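Ashraf Hamdy drove home from the Pindach office in the January ice storm and got in a little before midnight. The trip is normally 25 minutes. He had left at four in the afternoon.

"I had half a tank, a granola bar and a phone at 71 percent," he says. "I thought that was plenty. By Anberg Road I had turned the heat off to save gas."

Hamdy plans bus routes for the county, so he had a fair idea of what was going on. Schools, offices and the two big warehouses by the interchange all let out inside the same hour. The salt trucks were already loaded, but they were sitting in the same line as everybody else.

"A plow can't do anything if it can't move," he says. "People were angry at the drivers and I understand it, but I could see one of them from where I was. He was four cars back from me for most of the evening."

He kept a written log on the back of an envelope, with the time at each cross street. He still has it. Between the Kurkis Bridge and the gas station at the top of the hill, a distance of half a mile, the log shows a gap of 2 hours and 5 minutes.
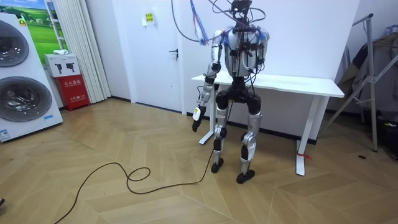 What stopped things on the hill was a delivery truck that had slid sideways across both lanes. Drivers behind it tried to turn around on the shoulder, and several of them ended up in the ditch. Hamdy walked up at one point to see whether anyone needed help. He found a family with a baby and told them the gas station was open and letting people sit inside.

"They had their car seat and they didn't want to carry it on the ice. So another man took the seat and I took the bags. It was slow going. I fell once, on my elbow."

The station stayed open until morning. The clerk had been due to finish at six and put on a fresh pot of coffee every time one ran out. Hamdy stayed long enough to warm his hands and went back to his car when he saw brake lights moving.

I asked him what he would want done differently. He had a list ready. He would like the schools to let out first, with the offices following an hour and a half later. He would like a salt truck parked on each of the steep roads before the first flakes, the Kurkis hill and Ragab Street in particular. And he would like the buses pulled earlier. 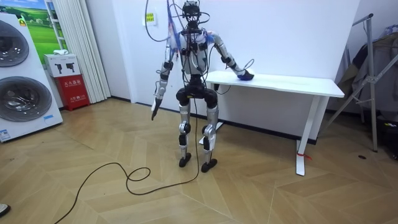
Community Stories Team

"We ran buses until five o'clock that day, and that was too long," he says. "Three of ours were stuck overnight. The passengers were fine, the drivers were fine, but those buses were blocking lanes the trucks needed. I said so in the meeting afterward and I'll say it here."

Some of this has been taken up. The county now has a staggered closing plan on paper, although employers don't have to follow it. The Ragab Street residents asked for a sand bin at the bottom of their block and got one in the spring.

Hamdy has changed a few of his own habits. He keeps a blanket, a small shovel and a bag of cat litter in the trunk, and he fills up when the gauge reaches half. His wife added a deck of cards.

"I don't know who I'd play with," he says. "But it's in there."

His elbow was sore until March. He still takes Anberg Road to work.

Posted 09/05/2022 | Contact us | Copyright Community Stories Team. All rights reserved. | Back to top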